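**The bench at Rustmont**

Solid timber tops move. Gordon Grewal, who fits out kitchens and workshops for Ruline, allows 2 mm of seasonal movement per joined plank and leaves the fixings slotted. His benches get a hardwax oil finish, recoated after 12 months. Grey floors suit pale timber, he says, and show less dust.

Storage goes at the rear. A raised shelf in white perforated metal keeps dishes off the wood and lets air through from beneath – useful after washing up.

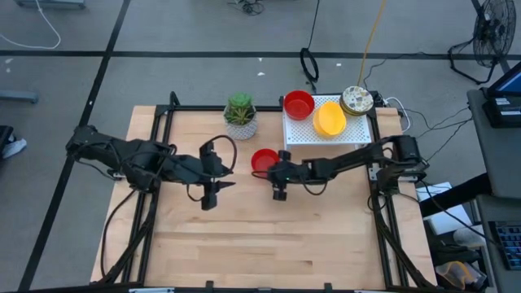
Colour is kept to small items. A red bowl or a potted succulent is enough on a pale top, and both lift off easily when the surface needs oiling. Stains should be sanded along the grain with fine paper, then spot-oiled.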